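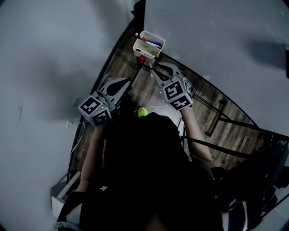

Última alteração desta página: 2024-03-22

Associação de Moradores do Edifício Lucero
Ata da reunião ordinária

Presentes: Vangelis Manolakis (presidente da mesa), Ignacio Saavedra (secretário, redigiu esta ata), os moradores do bloco A e do bloco B que assinaram a folha. A empresa Urneo, que faz a manutenção dos elevadores, enviou desculpas por escrito.

A reunião começou com atraso, por se esperar a chave da sala. A ata anterior foi lida e aprovada, com uma correção: onde estava escrito "telhado do bloco A" deve ler-se "telhado do bloco B".

1. Infiltrações na garagem
O presidente informou que a água continua a entrar junto da rampa quando chove com vento. Foram recebidos dois orçamentos, um da Grenine e outro da Sundico. O da Grenine inclui a substituição da grelha e a limpeza do tubo; o da Sundico inclui somente a impermeabilização da parede. A moradora do 3.º esquerdo perguntou se era possível pedir à Sundico um preço com a grelha incluída. Ficou decidido pedir este preço antes de votar. Responsável: Ignacio Saavedra.

2. Contas
O saldo da conta corrente é de 811 euros. Falta receber a quota de duas frações, e o presidente vai falar pessoalmente com os proprietários. O seguro do edifício foi pago. Houve uma despesa de 167 euros com a reparação do intercomunicador do bloco A, que foi aprovada sem votos contra.

3. Elevador do bloco B
A Urneo propõe mudar o contrato para visitas mensais. Alguns moradores acharam a proposta cara, outros lembraram que o elevador parou várias vezes desde novembro. Discutiu-se bastante tempo este ponto – mais do que estava previsto na ordem de trabalhos. Por maioria, manteve-se o contrato atual, e será pedida à empresa uma lista das avarias com a explicação de cada uma.

4. Bicicletas no corredor
Recorda-se que não é permitido deixar bicicletas nem carrinhos no corredor das arrecadações. Será afixado um aviso, e os donos terão 30 dias para as retirar. O morador do 1.º direito pediu que o aviso seja também colocado na garagem, e isto foi aceite.

5. Outros assuntos
Foi pedido que a luz da escada fique acesa mais tempo. O presidente vai ver com o eletricista se o temporizador pode ser regulado. Falou-se também da plantação do canteiro da entrada, mas não houve decisão – este ponto passa para a próxima reunião.

A data da próxima reunião será comunicada por carta nas caixas do correio. Quem encontrar erros nesta ata pode comunicá-los ao secretário por escrito.

O secretário,
Ignacio Saavedra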